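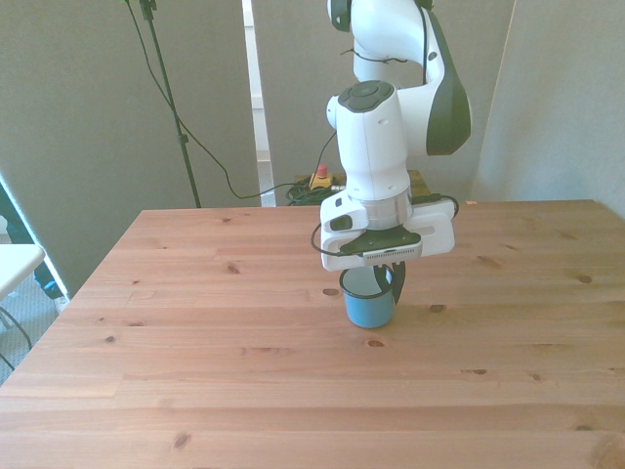

**How do you keep enamel mugs from chipping?**
Store them side by side instead of stacked, wash them by hand with a soft sponge, and try not to knock the rims against the faucet. A small chip on the outside won't hurt anything, but I'd retire a mug once the inside starts to flake.

## Mugs and Tables, the Winter Gallery

Welcome back, friends! My brother-in-law Jaime Morais and I have been fixing up the old workroom at Drandbridge all winter (longer than we promised our families, I'm afraid), and so many of you wrote in asking about the mugs and the pine that I thought they deserved a little page of their own. Click around, stay a while, pour yourself something warm.

The pine has been the big talking point. I love a board with knots in it, and I will happily defend every last one to anybody who prefers their wood plain. We give our tables a coat of oil in February, let it soak in for 30 minutes, then wipe off whatever is left with an old T-shirt and go find some lunch.
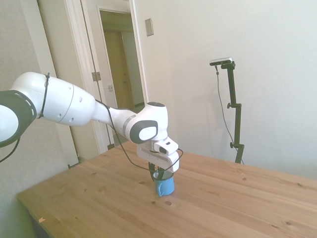 My grandmother kept her kitchen in blues and yellows, and I suppose I have been chasing those colors ever since, through flea markets and church sales and one very long drive to Flavmont that ended with me buying nothing but a pie. A pale sky-blue mug on honey-colored boards is as close as I've come to that kitchen, and I get a bit sentimental over the pair of them. Jaime says I'd paint the whole building to match if he let me, and he's right, I've already picked out the can!

Next up on the gallery are the shelves, as soon as the brackets get here.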